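Chore automation

Chore automation is the use of robots for routine manual work that people otherwise do by hand, such as clearing a table, folding washing, stocking shelves, sorting parts and putting small items in racks. The term covers both the home and the shop floor. It is normally kept apart from industrial automation, in which a machine repeats one fixed movement on objects that always arrive in the same position.

State of the field

As of March 16, 2022, no general-purpose machine could be left to do a full range of household chores without supervision. Single-task devices, among them robot vacuum cleaners and lawnmowers, were in wide use. Machines with arms had made slower progress. Most could pick up a known object in good conditions, but performance fell when the object was soft, clear, shiny or partly hidden behind another.

Sight is a common source of difficulty. Many systems carry a small camera at the wrist, close to the fingers, so that the object stays in view while it is being grasped. The picture obtained in this way can be very poor. Where contrast is low, shapes differ from one another only by faint changes of grey, and neither a person nor a program can name an object with confidence.
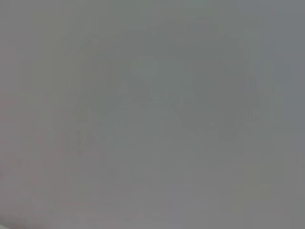

Tasks used in testing

Trials tend to use short jobs with a clear end point. Typical examples are placing a cup on a shelf, closing a drawer, and moving capped tubes into or out of a rack. Tube handling belongs to the laboratory bench, but it is often grouped with shop-floor chores and makes many of the same demands. The fingers must come down beside a narrow cap without striking its neighbours, and a transparent body gives the camera little to fix upon.
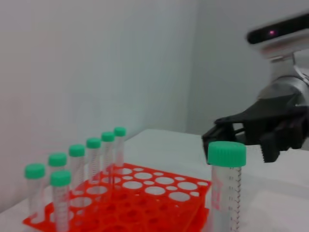 Results from such trials are difficult to compare. The Clurkau household series recorded 3,533 attempts across 7 tasks, and counted an attempt as failed if a person had to step in at any point. The Movuria workshop trials, held in June of the previous year, ran to around 400 attempts and allowed 2 interventions in each. A machine judged successful under the second set of rules might well fail under the first.

Outlook

Opinion on the pace of change is divided. The Lūse group has argued that shop-floor chores will be automated well before domestic ones, as lighting and layout can be controlled - a view broadly shared by equipment suppliers. A Prastmont survey of care homes took a more cautious line and found that staff valued help with fetching and carrying above any attempt at cleaning or cooking.

See also

Domestic robot
Laboratory automation
Robot gripper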